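How Long Do Oiled Table Tops Last? A Comparison of Finishes in Shared Study Rooms

Project report, Materials and Everyday Use, second-year group work 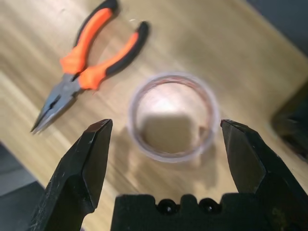 1. Background

Most of the tables in our department's study rooms are light wood with an oil or wax finish. They are used from early morning until the building closes, and they are wiped down with whatever the cleaning firm has on its cart. Over a school year the tops turn gray near the edges, pick up rings from cups, and start to feel rough. At some point they are sanded and finished again, or they are replaced.

Our group wanted to know whether the choice of finish makes a difference that students would notice, and whether a more expensive finish pays for itself. The building office told us that the tables are refinished on a fixed schedule and that no records are kept of what was used on which table. This meant we could not work from old data and had to set up our own panels.

We limited the project to finishes that can be put on by hand without a spray booth. Lacquers and two-part coatings were left out. They last longer in general, but a damaged spot is hard to repair without redoing the whole top, and the workshop is not set up for them.

2. Materials

We used beech panels cut from the same delivery. Each panel was sanded by hand with the grain, first with medium paper and then with fine, and the dust was removed with a dry cloth. Four treatments were compared:

Altetti hard wax oil, two thin coats
Prirkard table oil, three coats
Lurno soap finish, four coats
No finish (control)

The number of coats follows the directions on each can. We talked about using the same number for all of them, but a soap finish with two coats is not something anyone would use on a table, so the comparison would not have meant much.

In total we prepared 98 panels. Fourteen were set aside as spares, and the other 84 were split evenly among the four treatments, giving 21 panels each. All of them were left to cure in the same room for three weeks before testing.

3. Method

3.1 Stain test

Coffee, black tea, red grape juice and cooking oil were placed on each panel with a dropper. The spots were wiped off after ten minutes, one hour, or overnight. Two members of the group then rated each spot on a scale from 0 (no mark) to 5 (dark mark with a clear edge). They did not know which panel had which finish, although the soap-finished panels are paler than the others and were easy to guess. We come back to this in section 5.

3.2 Wiping test

A damp cotton cloth was pulled back and forth over the same strip of the panel under a fixed weight. We did 210 strokes per panel, which is meant to stand for one school year with one wipe on each teaching day and a few extra. After that we put water drops on the strip and timed how long it took until they no longer stood up as beads.

3.3 Scratch test

Scratches were made with a steel point under three different weights. We recorded the lowest weight that left a line you could feel with a fingernail.

3.4 Survey

We also handed out a short paper survey in the study rooms. It asked how often people use the tables, whether they use a coaster, and what bothers them most about the table tops. We received 313 forms. Of these, 213 were filled out completely and are used below.

4. Results

4.1 Stains

After ten minutes there was little difference between the three finishes. Coffee and tea left no mark on the Altetti and Prirkard panels and a faint one on the Lurno panels. The untreated panels were marked by every liquid, even at the shortest time.

The one-hour spots showed more. Grape juice left a visible ring on most of the Prirkard panels and on all of the Lurno panels. On the Altetti panels the ring was weaker and in several cases only one of the two raters saw it. Overnight, grape juice marked everything.

Cooking oil behaved differently. It darkened the Lurno panels and the untreated ones, and did almost nothing to the other two.

4.2 Wiping

Water stood up longest on the Altetti panels, both before and after the strokes. The Prirkard panels started out nearly as well but lost more during wiping. The soap finish lets water in by design, so the bead time says less about it. After wiping, the Lurno panels felt slightly fuzzy because the damp cloth had raised the grain. One new coat of soap solution took care of this -- the panels were smooth again the next day.

4.3 Scratches

We found no clear difference between the finishes. All of them are thin and the wood underneath decides the result. Scratches across the grain were easier to feel than scratches along it.

4.4 Survey

Rings and sticky spots were named most often as the main problem, followed by rough edges. Scratches came well behind. Few people said they use a coaster. Several wrote in the margin that they would if there were any in the room.

5. Problems

The cure time was three weeks for all panels. The directions for Prirkard recommend longer, and we noticed this too late to change the schedule. Its results may be somewhat worse than they should be.

The rating of stains was not fully blind, as mentioned above. A color meter would have solved this, but the one in the lab was being repaired during our test weeks.

One set of overnight spots had to be repeated on spare panels. The window had been left open on a Friday and the drops had partly dried up by the time we came back.

6. Cost and repair

The Altetti product costs the most per can but needs the fewest coats, so per table it comes out close to Prirkard. Lurno is by far the cheapest and the easiest to renew, but it has to be renewed more often. We asked a local furniture shop, Triantafyllou, how they treat their own display tables. They use a hard wax oil and touch up single spots by hand with a pad.

7. Recommendation

For the study rooms we suggest the hard wax oil, with worn areas touched up between semesters. The soap finish would suit a room where no food or drink is allowed. We also suggest putting a stack of coasters in each room and checking the survey answers again after one semester.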